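The Phone Menu With 926 Doors

Every new phone promises to get out of your way. Then you open Settings.

By Fiona Guthrie
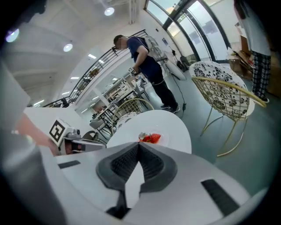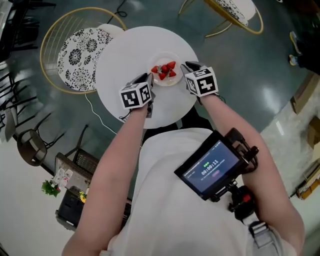
MARINO, 5 June 2023

My mother-in-law wanted bigger text. She had owned her new Jernness phone for a weekend and could read the clock, the weather and very little else. I said I would fix it in a minute, which is the kind of thing people say before they lose an afternoon.

The text size wasn't under Display. Display had brightness, something called Mood Edges and a slider that made the screen look like weak tea. The text size lived under Comfort, which lived under My Day, which I had scrolled past twice on the assumption that it was an ad.

Satish Acharya laughed for quite a while when I told him this. He spent years designing menus for phone makers and now teaches other people to do it, with what he describes as mixed results. Last January he and a former student, Vasanthi Lobo, sat down with the same Jernness model and wrote out every switch, slider and submenu they could reach. They stopped at 926.

"There are more," Lobo said. "Some only show up when you turn on other ones. We got tired."

They did the same for a Wekon handset, a cheaper phone with a plainer look and a reputation for simplicity. It came to 1,422. The plain look, Lobo explained, is itself a theme, and the theme has settings.

How a phone gets this way is no great mystery. A team builds a feature. Half the testers love it and half want to throw the phone into a lake, so somebody adds a switch. The switch ships. Two years later the team has been folded into another team and the switch is still there, guarding a feature that may or may not exist. Acharya once found one that did nothing at all. He asked to have it taken out and was told that people had written in to say how much it helped their battery.

Then there is the search box, the industry's answer to the mess. Type "font" on the Jernness and you get an offer to buy fonts. Type "text" and you get messaging. Type "big" and, to be fair, you get Comfort – along with Big Button Mode, which I switched on out of curiosity and which took me a good quarter of an hour to leave.

Rafail Michailidis thinks he has a way out. His small company makes Cledum, a replacement home screen that hides the whole settings menu behind a single page of things people change often. Volume, text size, Wi-Fi, ringtone, and a few more you can pick yourself. I put it on my own phone and liked it very much for a week. Then I went looking for the option to move the clock and found that Cledum has a settings menu too.

"It's a short one," Michailidis said, a little stiffly.

It is short. It was shorter in the last version.

As for my mother-in-law, she got her bigger text in the end, and she is pleased with it. She has since discovered Mood Edges. Her phone now glows lilac whenever anyone calls, and she would like to know if it can be made to do it in green. I have told her I'll look into it.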